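Haushaltsrobotik, Einheit 5: Können die das schon?

Ich fange mal mit dem an, was ich jedes Semester gefragt werde: Wann räumt mir endlich so ein Ding die Küche auf? Tja. Yamila Mansilla hat bei Monura 3000 Greifversuche ausgewertet, und 96 Prozent davon klappten – das klingt super, oder?
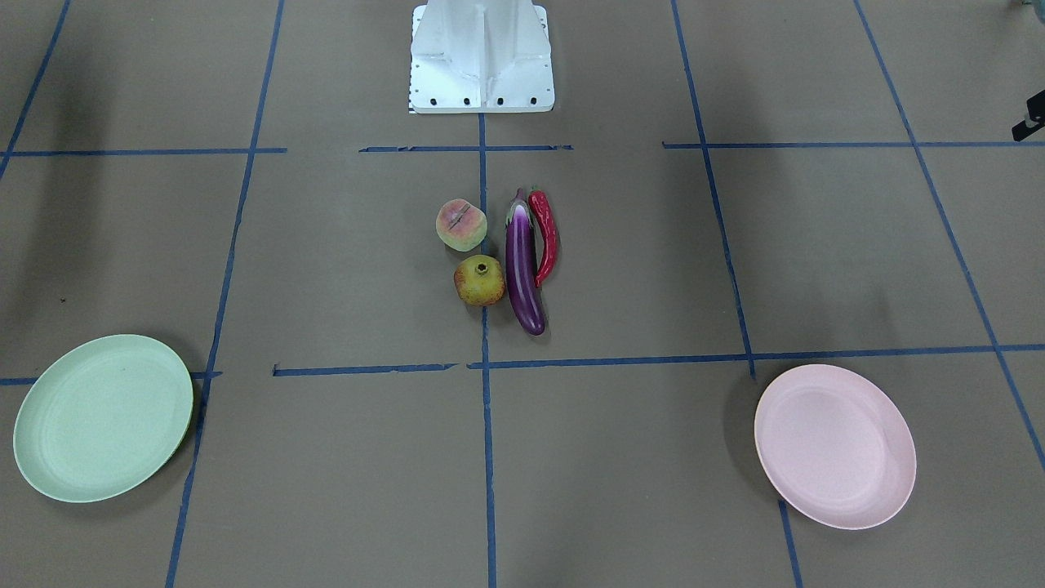

Mich interessiert an solchen Zahlen immer zuerst, was überhaupt gegriffen wurde. Runde Sachen sind dankbar, da darf der Greifer ruhig etwas schief ankommen. Liegt aber eine schmale Chili direkt an einer Aubergine, wird's fummelig (welches von beiden hat er jetzt erwischt?). Und echtes Obst kriegt Druckstellen, Spielzeugobst verzeiht alles!

Bis zum nächsten Mal bitte Kapitel 3 im Undero-Skript lesen und überlegen, was ihr als »geklappt« zählen würdet.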